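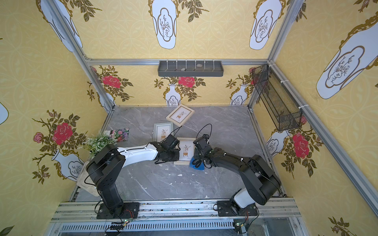
*by Lowri Penry · January · filed under: the cell, upkeep*

Monday is maintenance day, and I have come to love it more than the days when we run things. Ruddock (that's the cell, two arms on one rail, floral walls) gets the whole morning from me. I go in with a coffee and a tray of hex keys, and I come out around lunch with black thumbs and a very good mood.

I've had a few messages asking how I look after it week to week, mostly from people who are building something similar and have got to the stage where the arms move and the cables don't stay where they're put. So I'm writing down the routine as it stands now, complete with the parts I still haven't solved.

## The rail first, always

Both arms sit on black mounting plates on one aluminum rail along the front. When I built the first version, each arm had its own little stand, and I spent a miserable month re-teaching positions every time somebody leaned on a bench. One rail fixed that overnight. If the whole thing shifts, the arms shift together, and the distance between them stays the same.

The plates do creep, though. I put a stripe of paint pen across every bolt head and onto the plate, and on Mondays I get down with a flashlight and look for stripes that don't line up. Last week there was one on the right-hand plate, turned maybe the width of the pen line. I took it out, cleaned the threads, put a drop of medium threadlocker on it and tightened it to 5 newton meters. Then I did its neighbors, going corner to corner, a bit at a time. If you crank one corner all the way down first, the plate tips by a hair, and you'll find that hair again at the fingertips, multiplied by the length of the arm!

## Cables

Oh, the cables. I could write a book.

Thin black ones come off the left wrist in big arcs and run back along the white link. They look untidy and I have stopped minding, because I've tried tidy. Tidy means a cable that is exactly long enough for the pose you happened to be in when you tied it. The first time the wrist rolls the other way it pulls tight, and a connector that's been half tugged out will give you the strangest faults you have ever seen. Mine dropped one joint for a fraction of a second, only when reaching far and low, and only in the afternoon. I chased that for 11 days.

What I do now is move the arm by hand, powered down, to the worst pose I can think of for each joint. I watch the loop the whole way. If it goes flat anywhere, it gets more slack. If it sags low enough to catch on the gripper, it gets a soft tie a little further back on the link, done up loosely enough that I can slide a pencil under it. The right arm has its own loop arching over the wrist and gets the same treatment.

Power and data go down to the perforated trough below the rail. There's a small green circuit board just below each base, red and black wires, tiny indicator lights, and I like having them out where I can see them. It does mean they collect dust, so they get a soft brush every Monday with the power off. I also press each plug home with my thumb. It's a silly ritual and it has caught two loose ones.

## Grippers

The two grippers don't get the same check.

On the left one I look at how the fingers meet. I close them on a strip of printer paper and pull. It should drag evenly from both sides. If it slips out at an angle, one finger has worked loose or picked up some gunk, and both are easy to put right.

The right one has several fingers and plenty of places for crumbs to hide, so I open and close it slowly by command and just listen. A healthy close is one smooth purr. A click means go and find the crumb. I keep a wooden toothpick for this and nothing sharper.

Then comes my favorite part, the press test. Frames flat on the floor of the cell, blue sponge in the right gripper, down onto the corner of the middle picture, with the left gripper hovering over the glass. I love this test because it's so unforgiving. A sponge squashes, so you get a bit of grace, but glass has no patience at all with an arm that thinks it's higher than it is. I start with the approach well above the frame and come down in small steps, and I write down the height where the sponge first touches. The notebook has 16 entries so far. When the number wanders, I go back to the rail and start again with the flashlight.

The left arm's job during this is to hang close by without touching anything. Holding still over glass is harder than it sounds! Any slop in the shoulder shows up as a tiny nod at the wrist, and you can catch it by eye if you crouch.

## The floor and the walls

The floor slab is grey with a marble pattern, and it hides dirt far too well. I run a damp cloth over it, dry it, then look along it sideways for smudges. It never stays clean past the first run. Grit matters more than the smudges do, because a frame sitting on one grain of it rocks when you press a corner, and you'll blame the arm.

People always ask about the wallpaper. Yellow, white vases, red roses, on every wall I could reach. I picked it because I like it and I'm the one who has to look at it all day. (Hamirness, who shares the workshop with me, voted for plain grey and lost.)

The wire basket on the right-hand upright is held on with white cable ties, and those are on the Monday list too. I tug each one. They go brittle, and I'd much prefer to snip an old tie on a quiet morning than have a basket swing into a moving forearm. The hooked tray on the back wall gets a push from underneath to see whether it lifts off its bar.

## Spares and still to do

In the drawer: one set of fingers for each gripper, two wrist cables, a bag of 400 cable ties I bought in a fit of optimism, paint pens, threadlocker, toothpicks.

Still on my list: a proper strain relief where the left cables leave the link, and labels at both ends of everything in the trough. I've started labeling twice and been distracted both times by getting the arms to do something fun. I'd also like a hard stop on the rail beside each plate, so that if I ever have to take an arm off I can slide it back to the same place without measuring.

If you've made a rail stop you like, please send me a photo or a sketch. I have a length of spare extrusion on the bench and a free evening to cut it up.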